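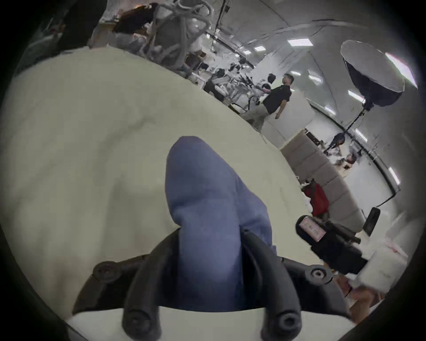 I'm done with 600-seat worship concerts – there, I said it! Give me a church hall and two guitars.
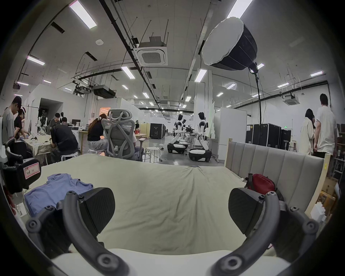

Gultham's summer lineup has three headliners, and I'd trade them all for Timen playing unplugged. My tour shirt is just a rumpled light blue one, like the one on the bed, no logo.
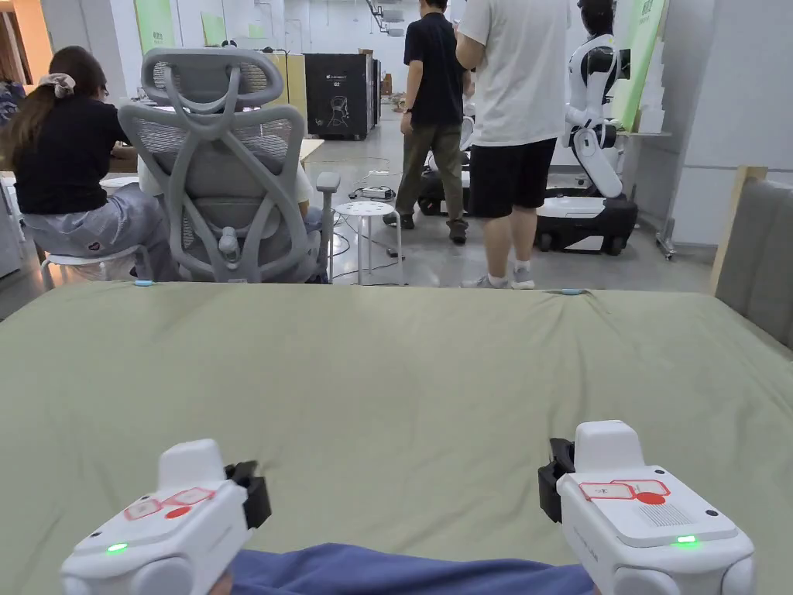
Blue cloth, green cover

Small rooms make people sing. 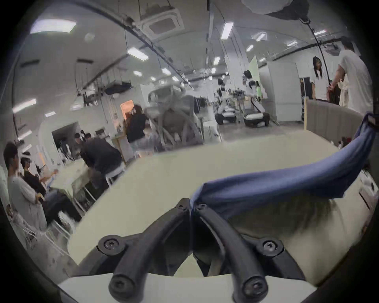

Razia Butt wrote back that big nights brought her to faith, and she'd go again. Fair enough.

164 shares | 2 comments

Related
Distcombe choir weekend
Janjua adds July dates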